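About Varkgate

Varkgate makes oils, waxes and paints for wood. We sell to joiners, boat yards, furniture makers and people doing up their own homes. Everything is mixed and canned at our plant on Winder Road, and most orders leave the same building.

How we started

Asmaa Alaoui was refinishing stair parts for a living and could not find a floor oil that dried overnight in an unheated house. She began mixing her own in a rented garage, 2 gallons at a time. Other refinishers asked to buy it. The first batch sold under the Varkgate name was 21 cans of what is now Winder Floor Oil, and the recipe has changed very little.

Asmaa still runs the mixing room and signs off on each new color.

What we make

Winder Floor Oil – a penetrating oil for bare or sanded floors, stairs and handrails. Clear, or in a range of tints.

Fawzy Wax – a soft paste wax for furniture and interior doors. It goes over Winder Floor Oil or over bare wood, but it should not be used under paint.

Stevamitz Exterior – an opaque, water-based paint for siding, sheds, fences and window frames. Two coats over primer on new wood. One coat is often enough when you are going over sound Stevamitz in the same color.

We do not make anything for concrete, metal or roofing. If you call and ask, we will point you to a supplier who does.

The plant

We moved into the current building when the garage and then a barn got too small. It holds the mixing room, the canning line, the test bench and a trade counter. We can mix nearly 2,000 gallons a week. Tints are matched by eye against a painted board first and then checked on a meter.

Outside on the south wall is the weather rack, with 200 test panels in pine, cedar, oak and fir. Panels stay up until the coating fails, and we write down when that happens and how. The recoat times on our cans come from those notes.

Trade counter

The counter opens at 7 a.m. and closes at 4 p.m. You can buy full cans, pick up sample jars, or bring in a piece of wood to be matched. Please bring a piece at least as big as your hand – slivers are hard to read. Matching is usually done by the next working day. We close for stocktaking for one week in November.
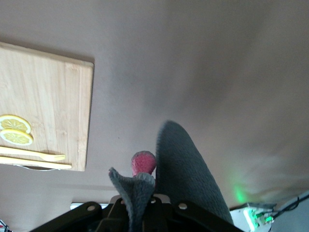
Contact and orders

Trade accounts are open to any business that works with wood. Ask at the counter for a form, or request one by phone when you place your first order. Small orders ship by ground carrier, and pallets go out by freight with a call ahead of delivery. Unopened cans in stock colors can be returned with the receipt. Custom tints cannot.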